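Legs keep popping out of a white plastic side table – help?

Posted by Alexiou

I picked up a Kallwood side table in July, the square plastic one with four push-in legs. The legs wobble, and if I lift the table by the top, one drops out. I've redone it 2 times. Is there a trick, or do I need glue?

Ritetti

Don't glue it yet! I have a white one with the same X in the middle, and mine needed a softer start. Lay the top upside down on a cloth so the corner sockets face you, and put the legs next to it with the collars toward you.
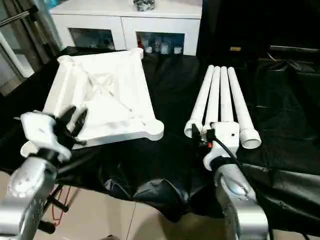

Then stand one leg up in its corner, dead straight. Push down and give it a little twist as you go. I was leaning mine without noticing – it went in crooked and felt tight when it wasn't.

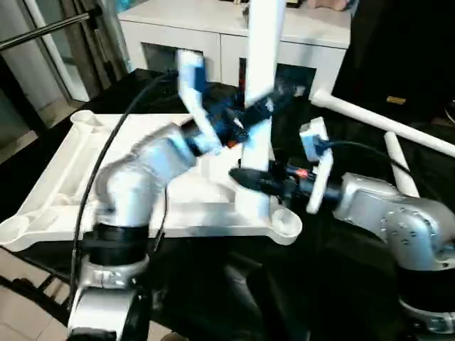 Do the opposite corner next, then the other two. Took me 20 minutes, mostly because I kept stopping for coffee.

Clanier

Glue is fine if you never want it apart again. I did mine 9 years ago, no regrets.

Ritetti

Oh, and wipe the legs before you push them in, all the way down. Plastic tubes pick up little specks and dust (mine always do), and grit in the socket won't help.
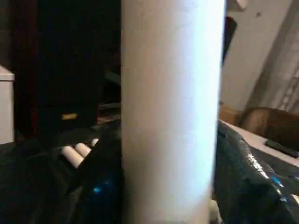 Alexiou

Twisting did it, thank you! One leg is still a bit loose, so I'll wipe that one and try again tonight.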